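**Fio sobre dobrar calças de ganga com cintura de elástico** 🧵

**1/** Ontem fiquei até tarde a tratar da ganga toda para a feira de trocas da Simatero e apetece-me falar disto, porque adoro, adoro mesmo, dobrar calças com cintura de elástico. Sei que há quem fuja delas. Eu começo sempre por elas!

**2/** Para quem chegou agora: a Simatero é a nossa troca de roupa de criança, no salão ao fundo da Rua Rustemska. Cada família traz o que já não serve e leva o que precisa. A ganga é o que sai primeiro, todos os anos, e também é o que chega em pior estado de arrumação (bolas, basicamente, bolas de ganga dentro de sacos).

**3/** O problema do elástico é que a cintura encolhe e as pernas não. Ficas com uma ponta franzida e gordinha e o resto todo largo. Se dobras a direito, como numas calças de botão, a pilha fica torta à terceira peça e tomba para o lado da cintura.

**4/** Então primeiro estica-se no sentido do comprimento, da cintura às bainhas, e só depois se pensa em dobras. Puxar de leve, deixar a ganga assentar, alisar com a palma da mão. As azul-escuras com bordados na perna são as minhas preferidas do lote, com aquele laranja e aquele verde-escuro a espreitar entre as pregas! 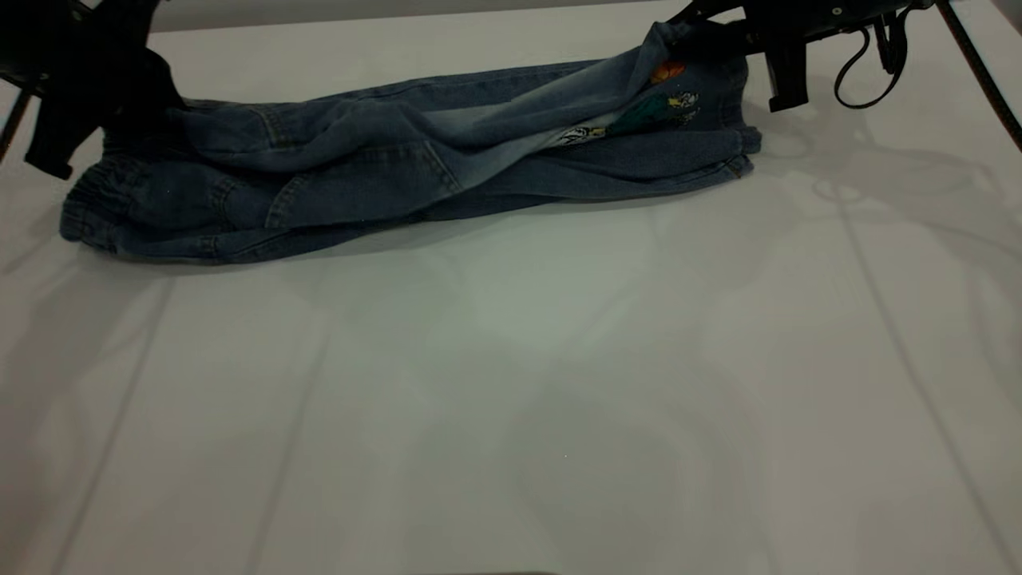 **5/** Atenção aos bordados, já agora. Dobro sempre de maneira a que fiquem para fora, à vista de quem passa na mesa. Uma criança que vê um bocadinho de laranja numa pilha de azul vai direitinha lá, já vi isto acontecer tantas vezes. E a linha sofre menos se não ficar vincada a meio do desenho.

**6/** A Irén Rácz perguntou-me no fio do ano passado se viro do avesso antes de guardar. Para lavar, sim, sempre. Para guardar, não! Quero ver a lavagem, os pespontos, os joelhos. Do avesso são todas iguais e depois passas a manhã da feira a virar calças.

**7/** Segundo passo: uma perna por cima da outra. Pega-se pelo gancho, faz-se coincidir a costura de fora com a costura de fora e deixa-se a cintura como ela quiser. A sério, deixem o elástico em paz, ele fica franzido e está muito bem assim. O que interessa é que as bainhas andem mais ou menos juntas e que os bolsos da frente não fiquem enrolados para dentro.

Nas que têm os joelhos desbotados dá um gozo especial, com as duas manchas claras uma por cima da outra na ganga azul.

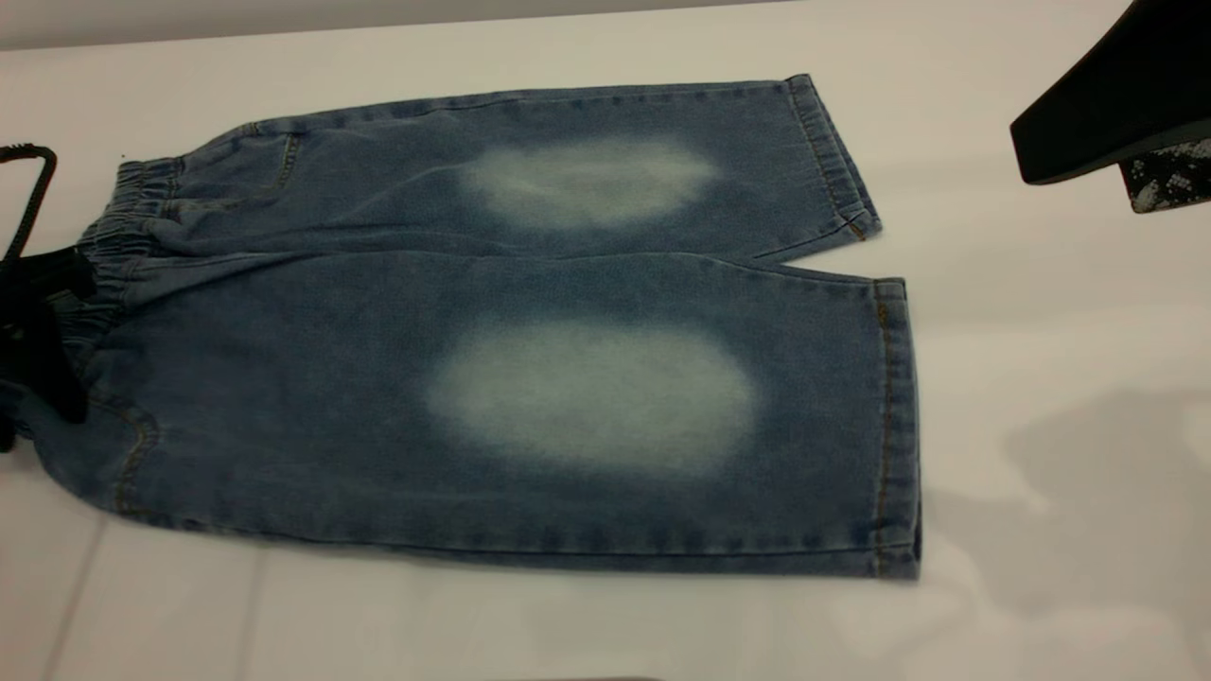 Depois de acertadas as pernas, passo a mão do elástico para a bainha, sempre nesse sentido. Se for ao contrário, empurro o tecido todo para a cintura e tenho de recomeçar. Aprendi isto à custa de muita calça!

**8/** Bainhas viradas: verifiquem por dentro. Areia, pedrinhas, um autocolante, já encontrei de tudo. Sacudir sobre o lava-loiça e não sobre a mesa (escrevo isto para mim própria, que me esqueço sempre).

**9/** E agora um parêntesis de pura admiração pelos pespontos, porque posso, o fio é meu. Aquela linha acastanhada a fazer uma curva, de bolso ou de painel, é das coisas mais bonitas que há em roupa barata. Alguém fez aquela curva numa máquina industrial, em segundos, e ficou ali certinha. Eu, que levo uma tarde a pôr um fecho, fico parva a olhar.
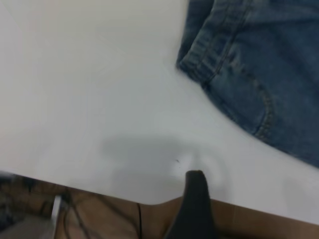

*Pesponto em curva na ganga azul, sobre a mesa branca.*

**10/** Os pespontos também servem para escolher. Passo o dedo pela curva do bolso e pela costura da bainha, e se houver linha solta vai para o monte dos arranjos. O Yaroslav Symonenko leva esse monte para casa e devolve-o na semana seguinte com tudo cosido, e ainda põe linha a condizer. Yaroslav, se estás a ler: as de bombazina também estão à tua espera, desculpa!

**11/** Superfície: mesa lisa e clara, por favor. Fiz isto anos em cima da cama e a colcha agarra a ganga toda, puxas de um lado e vem a colcha atrás. Numa mesa branca a peça desliza, vê-se logo o cotão e vê-se a cor verdadeira. A cor interessa muito quando se está a separar por lavagem.

**12/** Sim, separo por lavagem. Escuras, médias, claras. Podem rir! Dentro de cada uma é que vai por tamanho. Na feira as pessoas procuram primeiro "umas clarinhas" ou "umas escuras para a escola" e só depois viram a etiqueta.

**13/** As clarinhas são as mais traiçoeiras de alisar, porque as manchas da lavagem disfarçam os vincos. Parece que está lisa, viras costas, e afinal há um chumaço na perna de baixo. Truque: baixar a cabeça e olhar de lado, ao nível da mesa. Nas que têm os joelhos esbranquiçados ainda engana mais, o olho vai todo para ali.

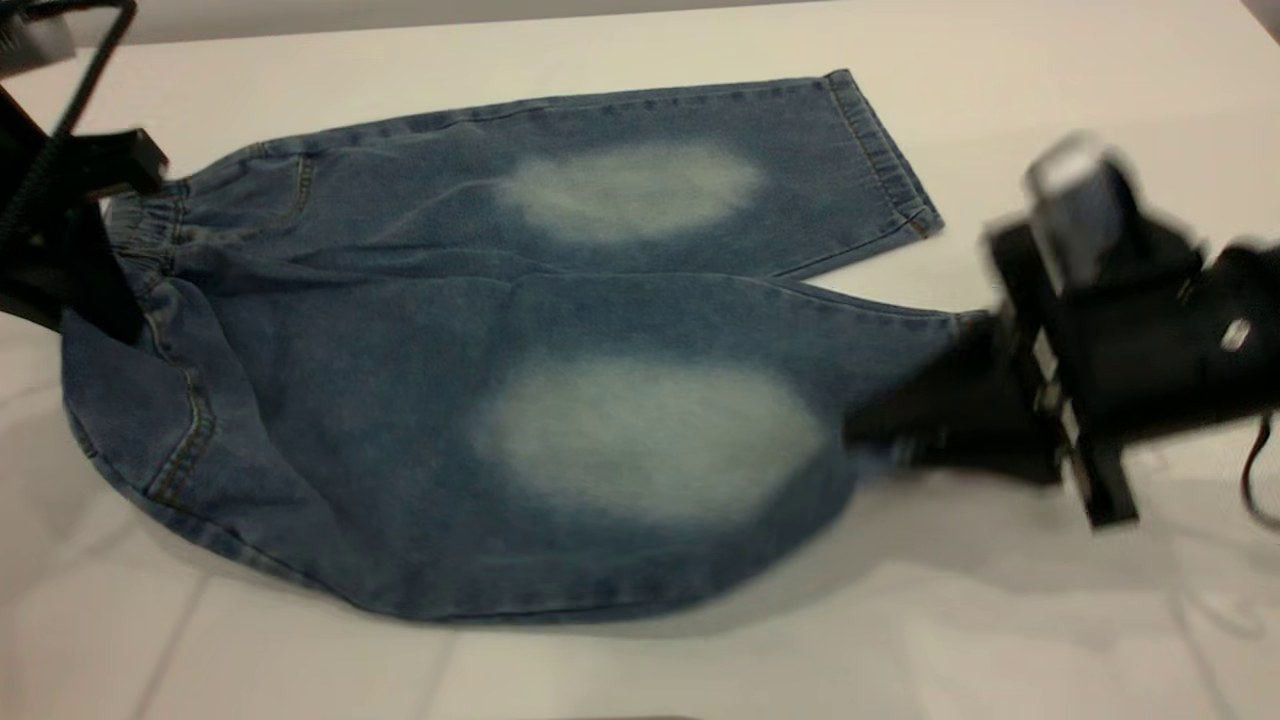
Quando a perna de baixo faz barriga, puxa-se só pela bainha, devagarinho, com a outra ponta segura na cintura. Nunca pelo joelho, que a ganga deforma e depois volta ao sítio quando já está na pilha.

**14/** Última parte: dobrar em 3. Bainhas para o meio, depois a cintura por cima, e o elástico franzido fica a fazer de tampa. O rolinho aguenta-se sozinho em pé dentro da caixa, juro que é viciante. Vou alternando o lado da cintura, uma para a esquerda, outra para a direita, e a fila fica direita.

**15/** Caixas: uso as baixinhas da Stondus, com 30 cm de largura, sem tampa. As altas parecem melhor ideia e são um desastre, porque há sempre alguém que quer a do fundo. Etiqueta na frente com lavagem e tamanho, a lápis, para se poder apagar.

**16/** Perguntaram-me por mensagem se vale a pena este trabalho todo, se as pessoas desmancham tudo na primeira meia hora. Desmancham! E eu dobro outra vez, toda contente. Quando chega alguém com um miúdo ao colo e encontra logo o tamanho, já ganhei o dia.

**17/** Ainda aceitamos ganga até à véspera, à porta do salão. Lavada, de bolsos vazios, e se tiver elástico na cintura guardem-na para mim, que eu trato dela.

**18/** Amanhã ataco os casacos. Se alguém tiver um método decente para capuzes com pelo, respondam aqui, estou mesmo a precisar!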